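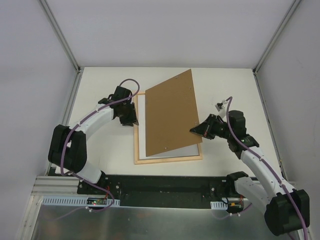 The Dravell two-arm bench cell was assessed over 14 days in March by Flor Rengifo and Sumathi Thampi of the Plomuven evaluation program. Picture framing was selected as the trial task, using wooden frames, printed sheets and brown backing panels.

Both arms share one mounting rail along the front of the table, an arrangement that leaves the centre of the work surface clear.
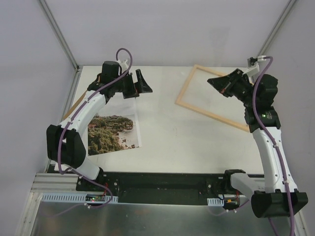
Cable routing is orderly, although reviewers would have favoured shorter purple runs near the wrists. The supplied manual is thorough on calibration - less so on gripper fingers, for which spare parts are listed only in an appendix.

The cell is recommended for teaching laboratories. Purchasers should budget for 13 hours of operator training.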